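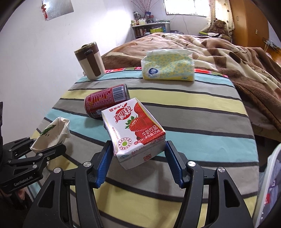

Strawberry, 125 mL.

So the Ramness town council has passed its new rule on public comment, five votes to two, and we are all supposed to feel more listened to. I have read the thing twice now and I don't.

The old way, you showed up, you put your name on the sheet by the door, and you got three minutes. Under the new rule you have to file a written request by noon the Friday before, with your topic, and the clerk decides whether it "relates to an item under consideration." If it doesn't, you get moved to a quarterly listening session. The first one is in February. No date yet.

Councilman Higinio Ochoa says this will make meetings shorter and more respectful. Shorter I believe. He also says residents asked for it. I wrote and asked him which residents, and got back a form letter thanking me for my interest in parks. I had not mentioned parks.

What bothers me is the order things happened in. In the fall the Sulton Road people came in with their petition against the rezoning, 2274 signatures, in a town where you can win a council seat with fewer than 3000 votes. They filled the hall and they were loud. Consuelo Cuevas had to bang the gavel a few times, and one man was asked to sit down and wouldn't. Two meetings later we have a draft rule about decorum. I am told the two things are unrelated. Maybe so. The draft had the clerk's initials on it and a date from the same week as the petition, which I only know because Zyanya Bañuelos asked for a copy and paid her copying fee like anybody else.

I should say I don't love the petition either. I signed it at a card table outside the hardware store and the woman holding the clipboard couldn't tell me which parcels were being rezoned. I'd bet 200 of those names live over the county line. Isauro Escobedo keeps calling it "the voice of Ramness" and I wish he would quit, it's a petition. But people stood out there in the cold collecting it, and when they brought it in they were given three minutes each and a look at the clock. Now they won't get the three minutes.

The two no votes were Sarahí Huerta and, to my surprise, Torres, who has not voted against the chair on anything since the business with the snowplow contract. Huerta wanted to keep the sign-up sheet and just cap the whole comment period at an hour. That seemed sensible to me. It didn't get a second until Torres cleared his throat, and then it lost anyway.

The town will spend $1000 printing the new request forms. They were not out at the clerk's window when I went by this morning. I asked how a person would file for next week's meeting without one, and was told to check back Thursday, after lunch, since the printer is in Sondura and they only deliver the one day. The deadline is noon Friday. I'll be there Thursday and I'll write up whatever happens.

25 January 2000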